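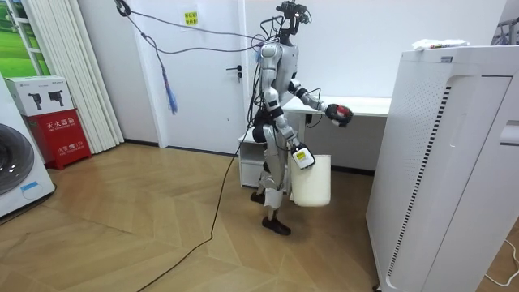
I've been making little puzzle games after work for years now, and colour has always been where I come unstuck, so when a mate put me onto Brinow (a palette and tile editor from the Nordin people) I thought I'd give it a proper go. I paid for the full licence in May and have since redrawn all 62 tiles of my farm game in it -- and I had a lovely time doing it! The palette swapping is a joy, you drag one swatch and every tile follows along. My favourite bit, though, is the neighbour preview.

Exporting is slower than I'd like, and undo stops at 20 steps, which caught me out more than once. Still, I'm keeping it, and the next game is already underway.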